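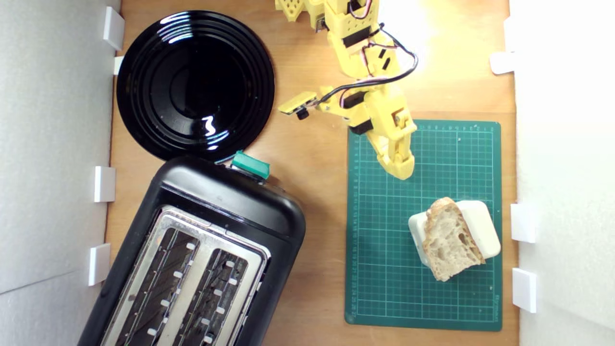 The breakfast club

On Tuesday evenings the upper room of the Majali community workshop smells of toast, even in the weeks when nothing has been toasted. Maysoun Abou Jaoude says it comes from the crumbs. She opens the window, moves two chairs away from the socket and waits for her students to come up the stairs.

The club has no proper name. In the workshop calendar it is written as "Robots (evening)", but the members call it the breakfast club, and the name has stayed. There are six of them this year, between sixteen and nineteen years old, and their task has been the same since last November: to make a small printed arm take a slice of bread, put it in a toaster, and later bring it to a plate.

"People hear this and they laugh," Maysoun tells me. "Then I ask them to explain to me, in exact words, how they pick up bread. After one minute they stop laughing."

She taught physics for many years before she came to Mukstead, and she still speaks like a teacher who is used to the last row. The arm was her idea. She wanted a project which the students could print, break and print again without asking anybody for money. The yellow parts come off the workshop's own printer. The motors are black, of the ordinary servo type, and the wires are always a little too long, so they make a loop at the side of the arm and must be kept away from the wrist. For a new student, the first job is to learn where the wires should go.

I visited for the first time when the group was working on the pick. The bread lay on a white block, and the block stood on a green cutting mat with a printed grid. Sawsan Haddad, eighteen, had introduced the mat. Before it, the students marked the table with tape, and every week the tape was in a slightly different place. Now they write down the position of the block in squares, and if an attempt fails they can put everything back and try the same thing again.

"Without the grid we were only having opinions," says Sawsan. "One person said the bread was too far, another person said the arm was tired. An arm is not tired."

She keeps the notebook. It is a school exercise book with a soft cover, and it holds 183 attempts at the pick, each with a date, a position and a few words. I was allowed to read it. Many of the lines say "corner broke". One says "good, but why?" Another, from the spring, says only "no".

The difficulty is in the bread itself. The club uses a crusty loaf from a bakery on the same street, and no slice is the same as the next one. The crust is hard and the middle is full of holes. If the gripper closes on the crust, the slice can turn. If it closes on the middle, it can tear. For some weeks the students practised with a piece of foam cut in the shape of a slice, and the results were so nice that they became suspicious. When they went back to bread, they had to begin almost from zero.

It was Raghda Smadi who drew the gripper they use today. It has one long finger that does not move, and one flat jaw that does. Her first drawing had two equal jaws, as in the pictures she had seen in books. She noticed that when both sides moved, it was hard to know where the slice would finish. With one side fixed, she explains, you always have one thing in the world that you can trust. She slid the long finger of a spare gripper under a beer mat to show me, and closed the jaw with her hand.

Raghda is seventeen and wants to study something with materials, although she has not decided what. She has printed the long finger in several lengths. A short one does not reach well, and a long one bends. The rounded tip came after a pointed tip made a hole in a slice during an open evening, in front of the parents.

The toaster stands at an angle on the left side of the table. I supposed that somebody had pushed it by accident, and I nearly put it straight. Widad Karaki stopped my hand.

Widad writes most of the programme, and the angle of the toaster is her work. She had tried it parallel to the edge, and the arm had to twist its wrist in a way she did not like. She turned the toaster little by little during two evenings until the movement looked calm to her. Calm is the word she uses for everything that is going well. She is not very interested in speed. At present the complete movement, from the block to the slot, takes 53 seconds, and she says she would accept a full minute if the slice entered cleanly.

The slot is narrow and it does not forgive. The slice must come in standing, and the arm cannot feel the metal. For this reason the toaster is never connected to the electricity while the arm is being tested. This is Maysoun's rule, and it is written on the door. The real toasting happens at the end of the evening, by hand, with butter.

The club had a visitor in the summer. Capucine Vasseur works as an engineer for Drotura, a small company that makes packing lines, and she had read a note about the project in the local paper. She came for one hour and stayed for three. She did not correct much. She asked the students what happens when the slice is not there, and there was a silence, as the programme had never considered it. The arm would simply have carried nothing to the toaster, with great care.

"In my job this is half of the work," Capucine told me later by telephone. "The bread is missing, the bread is double, the bread is on the floor. They are learning it earlier than I did."

After this visit, Widad added a check. She is not satisfied with it – it sometimes decides that a thin slice is no slice – but she prefers a machine that stops too often. Sawsan has started a second page in the notebook for these cases.

In November they will show the arm at Disix, the regional meeting for student projects, where each team has a table and around ten minutes. Last time the club went there with a drawing machine and won nothing, and they speak of that day with pleasure. The hall had a strong lamp over their table, and the light on the surface confused them completely. Since then Maysoun lets the sun and the lamps fall on the wood as they like. She says it is better to be annoyed at home.

I asked her what she will do if the arm works perfectly in November. She thought about it while she was closing the notebook and looking for the lid of the butter.

"Then we do jam," she said.

The breakfast club meets on Tuesdays from six o'clock in the upper room at Majali. New members should bring their own cup.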